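In praise of the power strip that stays put

I have strong feelings about power strips, and I've decided I'm old enough to share them.

My position is that every work table should have one living on top of it, permanently, where a hand can reach it. Under the table is where power strips go to collect dust and my left shoe. I spent years crawling down there with a phone flashlight in my teeth, all so the room would look tidy to people who never visited. Then last February I moved ours up onto the table and I have not been on my knees since!

The usual complaint is that it looks messy. Sure it does. There's the cord, for one thing, which is always longer than you need, so you end up with loops of it lying around in the middle of everything. But a cord I can see is a cord I won't trip over – and I've tripped over plenty.
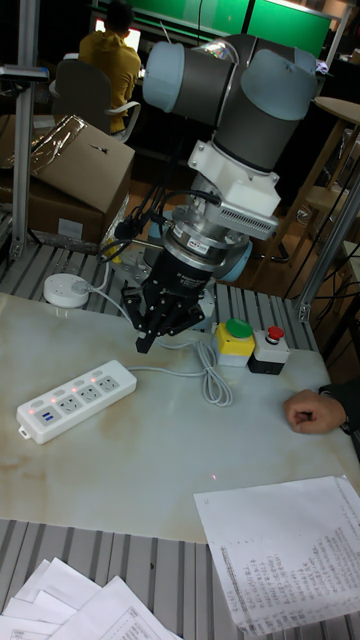
The same goes for paper, by the way. I know we're all supposed to keep our notes in an app now. I tried one called Pendero for 19 days and went right back to a sheet of paper and a pen, because paper sits there next to your elbow and doesn't ask you to log in. Handwritten lists, printed tables, whatever you've got, stack it at the corner and leave it alone. If it slides over the edge a little, fine.

My office at Lenport sends out a clean desk reminder twice a year (the last one had over 200 words on cables alone). I read it every time and I do see the point for a front counter. But a table where people do things all day should look like it. Give me the USB ports up top, a plug or two I can pull without bending, and a clear patch big enough to rest my hand while I think.

I'd spend money on a nicer strip before I'd spend it on one of those cable boxes with a lid. I bought the lid kind once. It's holding birthday candles now.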